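Projects > Ondel > README

Ondel is my spare-room shopping robot: it picks fruit off a shelf and puts it in a basket. I've logged 100 runs so far, all at home, and I'm still sorting them!
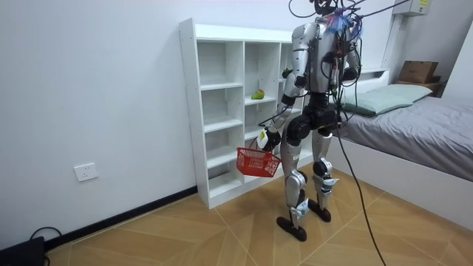
Logs are one folder per run. I started in March, so the first 30 use the old naming (sorry, I'll rename them someday).

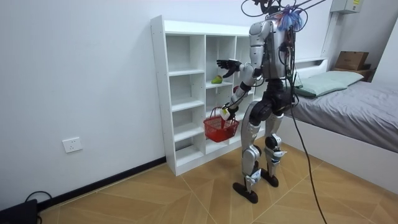
Reaching for the pear, basket in the other hand.

Labels are plain text, one line per pick.
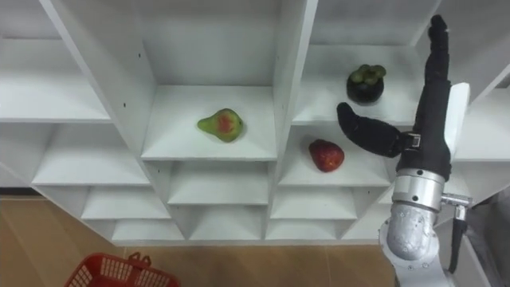
Fruit positions change between runs, and I type them in by hand. A pear in a middle cubby with the apple and mangosteen off to its right goes in as "pear mid, rest right". 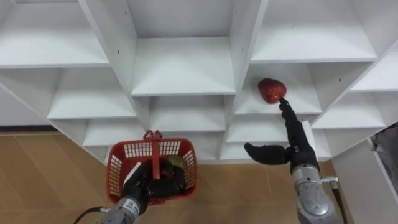
Contact is the fiddly label. I mark it at first touch, so a fingertip under the apple already counts, even with the other fingers curled.

Contact: Svatopluk Hrnčiar | Back to top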